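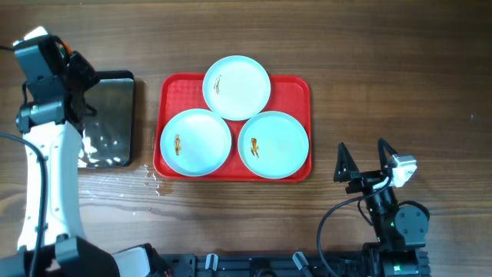
Three plates on the red tray, each with its small brown lizard-like figure.

I said in August that I would write something about washing up, and a couple of people have asked since, so I'd better get on with it. It's a dull subject but I do a lot of it. We had 11 people through Skuvunby over the summer and the kitchen has one sink, which is the size of a shoebox.

The plates are the light blue-ish ones. They came from a shop in Stustbridge that was closing its upstairs floor, and I bought more than I needed. They are round and fairly shallow with a wide rim, and they look white until you put them next to something that really is white. I've broken two. They stack well enough but three of them don't quite fit on the red tray, so the edges hang over the sides. I've got used to that and carry it with both hands.

The lizards have been asked about more than anything else on this blog, including the post on the roof. They are small and brown and I put one on each plate when I lay a table. Kyung-tae Tak gave me a bag of them years ago and I have never found out where he got it.

Anyway, plates. My main complaint is with sauce. A plate that has gone straight from the table to the sink is no trouble, but one that has been left for the length of a film is another job altogether. Gravy goes to a thin brown film and sticks, and you can wipe the middle three times and still find a streak of it when you tilt the plate to the window.
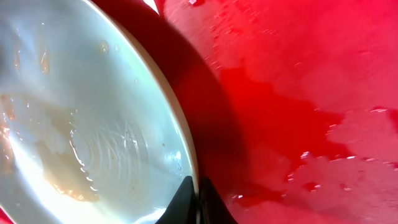 I used to go at it with the rough side of the sponge. I've stopped doing that on anything glazed. You get fine curved scratches, always in circles because that is how your hand goes, and they show up badly under a bright light. The soft side and a bit of patience does the same job. For dried spots near the rim I use a fingernail.

The order I do things in, for what it's worth: scrape, a splash of warm water, leave it while I do the glasses, then the sponge, then rinse. I change the water more often than my mother did. She could do a whole Sunday lunch in one bowl — I don't know how.

The other thing is the table. Water gets on it whatever I do, and a wooden top doesn't like being left with puddles on it. I oiled ours in the spring with a tin of Lusero that cost more than I wanted to pay, and it has held up, but I still go round with a dry cloth before I put anything away.

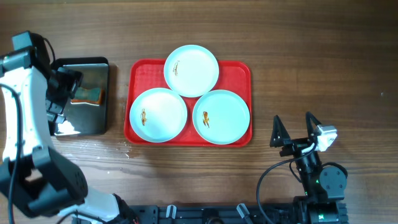 What I'd buy again

The red tray, yes. It has a textured surface and a raised rim. The plates, yes, but fewer of them. The expensive drying rack, no. It has gone to the shed.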